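Clearing a desk down to one cup

A work table fills up from the edges in. The quickest fix is to take everything off it, wipe it down and put back only what gets used daily. For most people that means a cup for pens and pencils and not much else.

Test each pen on scrap paper before it goes back in. Dry ones go in the bin. Spare pens live in a drawer, and scissors do too if they make the cup top-heavy. 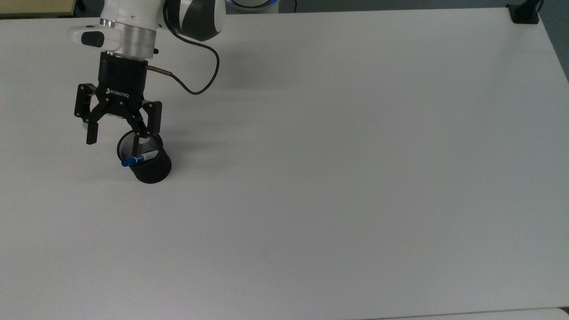

Pencil cup on a plain white tabletop.

White tops show every mark. Use a damp cloth with a drop of dish soap, then a dry one. For ink, dab a little rubbing alcohol on a cotton ball and try it on the underside first, as some finishes go dull or change colour.

Wash the cup itself every couple of months. Pencil shavings and graphite dust settle in the bottom and end up on your fingers. A circle of felt cut to fit inside keeps the points from breaking and is easy to swap when it gets grey.

Posted by Bernadette Haverford, Aug 10, 2018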